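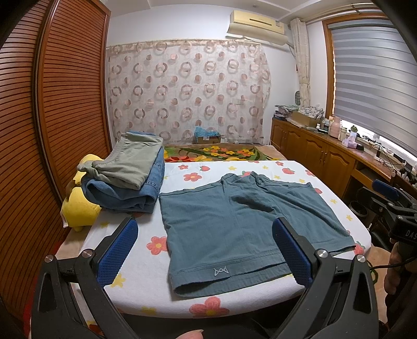 Blue-green shorts on the strawberry cloth.

08/10/2021

Changed the review intervals last night. The old schedule had every new German word coming back after one day, then three, then seven, and by the second week the pile was larger than I could clear before breakfast. The new one starts at two days and goes to five, then 11, then 19. Anything I miss at 19 drops back to five, not to the beginning. I want to run this for the whole of October before I touch it again, as I have a habit of altering the method whenever a result displeases me.

Current stock is 300 cards. Of these, the nouns are in poor condition. I know the meaning of most of them and the gender of far fewer, and the cards let me get away with it, as I wrote the article in small letters on the back and mark myself right without looking. Rewrote the worst batch this morning with the article on the answer side in capitals. If the article is wrong, the card is wrong. The score fell at once, as it should.

Pouran Shirazi telephoned at lunch. She is two units ahead of me in the same course and has given up cards altogether. Her method is to copy out one paragraph, shut the book, write it again from memory and compare. She keeps a tally of errors by type: endings, word order, missing words, spelling. Word order was her largest group and is now her smallest. I asked whether she tests the old paragraphs again later and she said no, never. That seems to me a hole in it, but her written German is better than mine, so I did one.

Result of the trial. Paragraph taken from unit five, on a family moving house. First attempt from memory: most of the sense kept, four verbs in the wrong place, all of them after "weil" or "dass". Second attempt, after tea: two in the wrong place. I can recite the rule for this without effort and have been able to since the spring. Reciting the rule and using it at writing speed are evidently separate skills and I have been practising the first.

Listening was poor. Played the Bustisberg recording three times at full speed. First pass I caught the numbers and the greeting. Second pass, the subject (a late delivery). Third pass added very little, and I think two passes and then the transcript would be a better use of the time. The Swiss speaker is harder than the one from the Jallau set, who leaves a gap between phrases - possibly too large a gap, now that I compare them.

Dmytriv's workbook has no answers for the even-numbered exercises. Wrote to the shop about a key.

Astodis, the evening group, sent the form for next term. It asks for a self-assessment under four headings. I put reading as good, writing as fair, listening as weak, and left speaking blank, then went back and put weak there too. I have not spoken a full sentence to another person since the last meeting and reading aloud in the kitchen does not count.

For tomorrow: clear the two-day pile, one paragraph by Pouran's method with the errors sorted by type, Jallau track 11 twice and then the transcript. Post the form. Buy index cards, the lined ones.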